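晚上下棋这件事

四月开始，我每天晚上少看一个小时手机，改成下棋。不是在网上下，是摆棋盘，自己跟自己下，或者照着书上的棋谱走。到现在有三个多月了，水平没什么长进，但是这个习惯留下来了，所以想写一篇，把一些零碎的东西记下来。

先放几张图，后面都是字。
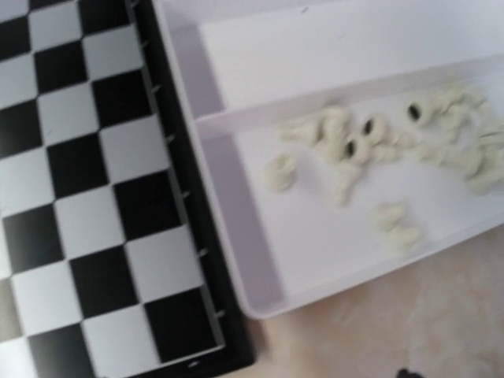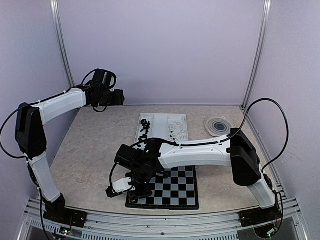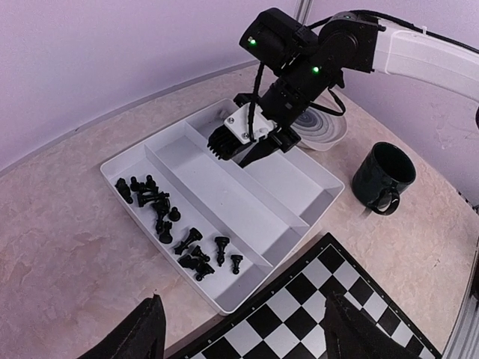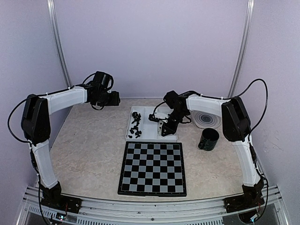
第一张是折叠棋盘，第三张是白色收纳盘，左边一格放的是黑棋。

我小时候学过一点国际象棋，是在少年宫的暑期班里学的。那时候一个班里人很多，老师在黑板旁边挂一块大棋盘，棋子是插上去的，讲一步换一下。我坐得靠后，后翼那边的子经常看不清，回家以后只记得王车易位和吃过路兵两条规则，别的都忘了。后来上中学，功课多了，棋盒不知道收到哪里去了，再也没有碰过。

重新开始是因为搬家。我现在住的地方叫Forneck，离上班的地方坐车要四十分钟，小区旁边没有什么店，晚上很安静。刚搬来的时候网络一直没装好，拖了两个星期。手机流量不够用，书也还在箱子里，我就去附近的旧货铺买了一副棋。铺子里有两副可选，一副木头的，漂亮，但是少一个白象，另一副是塑料的，齐全。我买了齐全的那副。

网络装好以后，我也没有把棋收起来，就一直摆在饭桌的一头。

说一下我现在怎么安排。吃完饭洗好碗，一般是八点半左右，我把桌子擦干，棋盘打开，先照着书走一局。书是从单位图书角借的，一本老棋谱，译名跟现在的不太一样，有几个开局我对了半天才知道是哪个。一局棋走下来大概半个小时，碰到看不懂的地方就停下来，在本子上记一个编号和步数，第二天再看。走完以后，如果还有精神，就自己跟自己下一盘。

自己跟自己下，很多人觉得没有意思，因为对方想什么你都知道。我一开始也这样想。下了一段时间以后发现，问题主要在偏心。我总是不自觉地偏向白方，轮到黑方的时候想得少，走得快，结果黑方输得莫名其妙。后来我换了一个办法，走完一步就把椅子搬到对面去坐。搬来搬去有点麻烦，但是换个方向看，棋盘上的东西确实不一样，刚才觉得很安全的一个马，从对面看过去，旁边全是空的。

再后来我连椅子也懒得搬了，改成隔一天走一步。早上出门以前走白方，晚上回来走黑方。这样一盘棋要下一个多月，中间常常忘了自己早上为什么那样走，只能从头再想一遍，反倒像是在跟另一个人下。最长的一盘从五月下到六月，最后是和棋，双方都只剩下王和一个兵，兵顶着兵，谁也过不去。

写到这里我回头看了一下，“隔一天走一步”说得不准确，应该是一天各走一步。就不改上面了。

下面说说用具。折叠棋盘的好处是省地方，坏处是中间那条缝。我这块用久了，合页有一点松，打开以后两半不在一个平面上，靠近缝的棋子会站不稳，特别是兵，碰一下桌子就倒。我试过在下面垫硬纸板，也试过垫旧杂志，杂志太软，硬纸板合适，裁成跟棋盘一样大就行。棋子底下原来有一层绒布，掉了几个，我用双面胶贴回去，又掉了，最后用的白胶，晾一个晚上，到现在没有再掉。

棋子怎么收，我也换过几次。原来是棋盘合起来，棋子全倒在里面，拿的时候哗啦哗啦响，晚上十点以后不太好意思动。后来装在两个布袋里，黑白分开，声音小了，但是要找一个车得把手伸进去摸半天。现在用敞口的浅盘子，一眼能看到少了什么。我丢过一个黑兵，找了三天，在冰箱底下。怎么到那里去的我不清楚。

桌布不要铺。我铺过一块格子桌布，上面再放棋盘，看久了眼睛花。

灯也换过一次。原来饭桌上面是一个吊灯，从正上方照下来，黑棋放在黑格里，只看得见一团，象和兵的头都分不出来。我从Miah买了一盏夹子台灯，夹在桌边，光从侧面过来，就好多了。这盏灯开关有点硬，别的没有什么可说。同一家还有一款可以调色温的，贵一倍，我觉得没有必要。

再说计时。一个人下不需要棋钟，但我还是定了一个规矩，一步不超过四分钟，到时间就走，走错了也走。没有这个规矩，我能对着一个局面坐到十一点，第二天上班没有精神。用的是厨房里的定时器，煮面那个，拧到四，响了就走。好几次定时器响了，我站起来去关火，到了厨房才想起来没有在煮东西。

关于看书。网上有很多教学视频，讲得都比书清楚，我也看过一些，Movard那个平台上有一套残局课，免费的部分我全看完了。但是视频有一个问题，看的时候都懂，关掉以后摆不出来。书慢，一步一步要自己拿着子去走，走错了还要退回来，退的时候经常退不对，一个局面要摆三四遍。摆过三四遍的东西，隔一个星期还能想起来大半。看视频记住的，只有讲课的人说话的口气。

我目前觉得最有用的是残局。以前以为开局最重要，背了一堆，遇到对方第三步走了书上没有的，就不知道怎么办。残局子少，看得清楚，王和兵怎么走，车在后面还是在侧面，都有道理可以讲。单车杀王我练了一个星期，现在闭着眼睛能说出来。单后杀王更简单，但是容易逼成无子可动，我有两次就这样把赢棋变成了和棋，对手还是我自己。

双象杀王我还不会。一象一马杀王就更不用说了，书上写了满满四页，我看到第二页就翻过去了。

六月的时候去参加过一次活动，在Berkinar茶馆的二楼，下午两点开始，谁都可以去，点一杯茶就能坐下来下。我下了三盘，输了两盘，和了一盘。跟人下和自己下差别很大。对面坐着一个人，他把手伸出来的时候，我就会跟着紧张，眼睛盯着他的手，不看棋盘。还有一个差别是速度，那里的人走得都很快，我按四分钟一步的习惯坐在那儿想，对方茶都续过一回了。和的那盘其实是我占优，多一个兵，但是我把车放错了地方，被他一直将军，将来将去，只好算了。

回来以后我把那盘棋凭记忆写了下来，写到第十九步就接不上了。能记到第十九步，比四月的时候强。四月我走完一局，连用的是什么开局都说不出来。

有人可能会问一个人下棋闷不闷。有时候闷。下雨的晚上，外面没有声音，走着走着会忽然不想走了，那就收起来，去洗澡睡觉。我没有给自己定每天一定要下多久，定了大概早就放弃了。以前跑步就是这样，每天三公里，坚持了两个星期，第三个星期出差，回来就再也没有跑过。下棋停几天没有关系，棋盘还在那里，棋子也还在那个位置上，接着走就是了。唯一要注意的是打扫卫生的时候不要碰，我现在都会先在本子上记一下局面再擦桌子。

记局面我用的是最笨的办法，画八乘八的格子，一个一个往里填字。有专门的记法，一行字母和数字就能写完，我学了，用得不熟，写完自己不敢相信，还是要画格子核对，等于做两遍。本子已经用掉一本半。前半本画得很乱，有几页格子少画了一列，棋子全挤在一起，现在翻到也不知道是什么局面了。

接下来的打算，一个是把双象杀王学会，另一个是再去一次茶馆。那个活动七月停了，说是楼上空调坏了，八月恢复，时间改到晚上七点。晚上对我更方便，下班直接过去，吃碗面再上楼。书也快到还的日子了，还剩两章没有走完，都是后翼弃兵，我准备续借一次。

昨天晚上走到一个局面，黑方少一个马，但是有两个连着的兵已经过了中线，我看了四分钟没有看出来谁好。定时器响了，走了王。今天晚上再看。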